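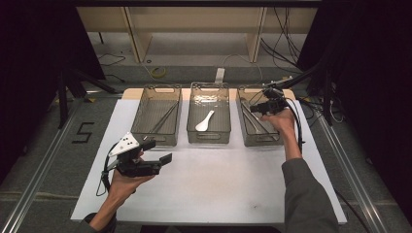

4.2 Comparing the two hand-held grippers

Figure 3. Tray task at the white table, with one hand-held gripper in each hand. Tongs lie in the left and right trays and a rice paddle in the middle one.

We had hoped to settle on a gripper early and get on with the arms, but the Stullura and the Mirnel turned out closer than any of us expected, and so we gave them a fair trial of their own. Each operator picked the utensils out of the trays and put them back, 100 times with each design, working at whatever pace felt comfortable.

The Stullura finished 88 of its attempts without a drop. Most of the trouble came from the tongs, which like to roll when they are pinched off center, and Marion Baxter was kind enough to go back through every one of those drops with us. The Mirnel dropped 13, so on this count alone we would not choose between them. Comfort was another matter! Dougal Yule found the Mirnel much easier on the wrist after 30 minutes, and the rest of us came to agree with him, though we did not measure fatigue. We return to the cables, a steady nuisance with both designs, in Section 4.3.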